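Mendutico introduces Nillia, a sorting service for the desks of small offices

PRESS RELEASE
For immediate publication

Mendutico, the family company known for its storage goods of wood, is pleased to announce the opening of Nillia, a new service which helps small offices to bring order to their work desks. The service starts in June and will be offered first to companies with up to 32 employees.

Mendutico was founded in 1908 as a workshop for drawers and letter boxes. In those years a desk had to hold paper, ink and stamps. The desk of today holds other things, and for many of them a proper place was never decided. Chargers, adapters, cards and small packets stay where the hand has left them, and after some months the person who works there has only a small area free for working.

"We have sold boxes for a very long time, and we were always proud of the boxes," said Melina Theodorakopoulos, director of Mendutico. "But our customers wrote to us that the box arrives, it is beautiful, and then it stands empty next to the cables. So we understood that we must also come and help to fill it." 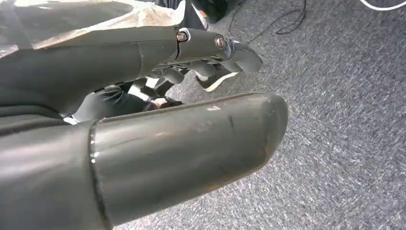 A visit of Nillia takes one morning and begins at 9 a.m. The adviser works together with the person who uses the desk, and nothing is thrown away without the permission of this person. First the floor below the desk is made free, so that feet and chair can move on the carpet without meeting a cable. Then comes the surface of the desk. All objects are divided into those which are used every day, those which are used every month, and those whose purpose is not known any more. The last group is usually the biggest.

For the daily objects Mendutico recommends a shallow open tray with compartments. The long compartments are suitable for pens and rulers, and the smaller ones for cards, adapters and keys. An open tray has the advantage that everything can be seen from above, and a thing which is seen is more easily returned to its place.

The method was prepared with Hemant Dhillon, who was responsible for the office rooms of the design studio Jodden and now leads the team of Nillia. He advises to leave the laptop open on the desk during the sorting, in its usual position, and to arrange the other things with respect to it.

"People like to empty the desk completely, and then they are tired and put everything back in the same way," said Mr. Dhillon. "I prefer that they continue to sit on their chair and we go from one side of the desk to the other. Cables we do at the end. With cables one needs patience and also some tea."

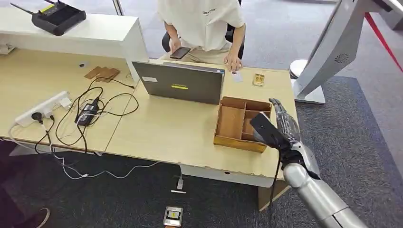
Desk with laptop, light-wood compartment tray and cables.

Cables receive their own step in the program. Each one is unplugged, straightened and marked with a paper label, and the power strip is fixed where it can be reached without bending down. Flat cardboard which is still needed for returning goods is kept standing behind a cabinet, and the remaining cardboard goes to recycling.

The first 20 offices which register will receive one tray for each desk without additional cost. Further trays can be ordered through the trading house McIntyre, which has reserved 2000 pieces for the opening of the service.

Registration is possible by telephone or in the showroom of Mendutico, every working day until 5 p.m. Journalists who wish to accompany a visit are kindly asked to contact the press office of Mendutico and to mention the word Nillia in the subject of the message.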